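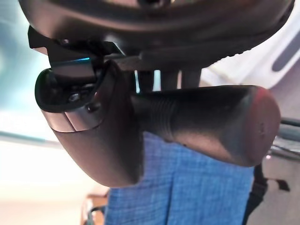 Start Wohnen Küche Gespräche Kontakt

Erst ausräumen, dann reden
27. März 2019 | 14 Kommentare | 100 mal geteilt

Eigentlich wollte ich mit Xiaoqing Song nur einen Kaffee trinken und ein bisschen über Schubladen plaudern. Daraus wurden drei Stunden, zwei Kannen und ein Küchenboden voller Siebe, Deckel und Tortenringe (ihrer, zum Glück, meiner kam erst am Wochenende dran). Xiaoqing räumt seit Jahren anderen Leuten die Küche auf, ihr kleiner Betrieb heißt Plimside, und im Dezember ist sie selbst umgezogen, in eine Wohnung mit halb so vielen Schränken.

„Ich war die schlimmste Kundin, die ich je hatte“, sagt sie und lacht. „Ich habe 200 Euro für Kartons ausgegeben und dann die Hälfte davon mit Sachen gefüllt, die ich nicht einmal mehr benennen konnte.“ Ein Karton steht noch immer zu im Flur. Auf meine Frage, was drin ist, zuckt sie mit den Schultern. Vermutlich die Nudelmaschine!

Ich wollte wissen, womit sie anfängt, wenn sie in eine fremde Küche kommt. Mit den Gewürzen, dachte ich, das machen doch alle. „Nein, mit dem Besteckkasten“, sagt Xiaoqing. „Der ist klein, da bist du nach einer Viertelstunde fertig und hast gute Laune. Bei den Gewürzen streiten sich die Leute.“ Danach kommen die Töpfe, jeder mit seinem Deckel, und was keinen Deckel mehr hat, wandert erst mal auf den Tisch. Weggeworfen wird am ersten Tag gar nichts, da ist sie streng.

Zwischendurch kam Orestis Sfakianakis dazu, mit dem sie sich die Werkstatt teilt. Er baut unter dem Namen Udwood Einsätze für Schubladen und hat zu Ordnung eine ganz andere Meinung. „Xiaoqing will, dass alles ein Fach hat. Ich finde, eine Schublade darf wild sein“, erklärt er. „Gummibänder, Kerzen, Korken, der Schlüssel vom alten Fahrrad. Die lasse ich immer ohne Einteilung.“ Sie verdreht die Augen, gibt dann aber zu, dass ihre zweite von unten genau so aussieht.

Und die Gläser? Stehend, Öffnung nach oben, da sind sich beide einig, und ich gelobe Besserung. Beim Einpacken wickelt Xiaoqing jedes einzeln in Geschirrtücher ein, die müssen ja ohnehin mit.

Zum Abschied durfte ich einen Tortenring mitnehmen. Er liegt jetzt bei mir in der wilden Schublade, neben dem Korkenzieher, den ich seit Weihnachten gesucht hatte.

Teilen Drucken Zurück zur Übersicht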